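Filed under: Home & Hearth, Slow Living

Learning to Like a Bare Table

2026-07-14

I grew up in a house where the kitchen table was never clear. There was mail on it, and a sewing basket, and a bowl of fruit that was mostly rubber bands, and at suppertime everything got shoved down to one end so we could eat at the other. I loved that table. I also did the same thing to every table I have owned since, and it took a move to Gromlow for me to notice.

When you move, you see your things one at a time, and I can't say I enjoyed it. I packed four boxes from the dining table alone. Four! Instruction booklets for appliances I'd given away, a stack of Vundik seed catalogs going back longer than I care to admit, candles burned down to a thumbnail and saved for I don't know what. The movers were very kind about it.

The new place is small, and the table sits right where you come in from the porch, so there is no pretending about it. The first week I set down my keys, and then the newspaper, and then a bag of onions, and by the weekend I was eating on the couch with a plate on my knees. I remember looking over at that heap and feeling tired in a way I couldn't blame on the boxes.

So I made myself a rule, and I have mostly kept it since November. Before bed, whatever is on the table goes somewhere else. It doesn't have to be the right place (the right place for half of it turned out to be the recycling bin). I put the kettle on, I clear, I wipe, I drink my tea. The whole business is over before the tea is cool enough to finish.

What surprised me is how much I've come to enjoy the wood itself. Pale wood has so much going on in it when you let yourself look – the fine lines, the big lazy curves, the places where it goes a little pink and then back to cream. I had been covering all of that up with coupons. My grandmother used to run her palm over a table before she laid a cloth on it, and I always thought she was checking for crumbs. Maybe she was! But I do it now too, and crumbs have very little to do with it.

I'm not a tidy person, and I don't want anyone picturing a tidy house. The hall closet is a disgrace. There's a drawer in the kitchen that will only open if you speak nicely to it. I tried one of those whole-house programs a while back, the Revinik planner with the colored tabs, and I lasted six days and then used the tabs to mark recipes. One table is what I can manage, and I've made my peace with that.
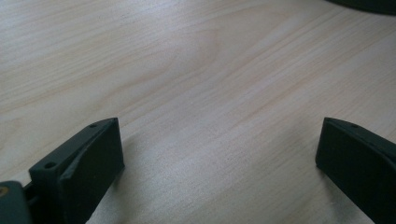
A few things that helped

Find the mail a home before you do anything else. Mine is a shallow basket by the door, and when it's full I sit down with it, usually with the radio on.

Keep the cloth where you can reach it. I use an old flannel pillowcase cut in two, barely damp, and I go with the grain out of habit.

Let company leave things. When friends come by, the table fills up with glasses and pie plates and somebody's reading glasses, and that's what it's for. I've gone to bed with it like that more than once, and cleared it in the morning with my coffee, still full of pie.

Next time I'll tell you about the chairs, which came from a barn sale out toward Barrios and don't match the table or each other.

Contact | © 2026 All posts and recipes belong to the author | Back to top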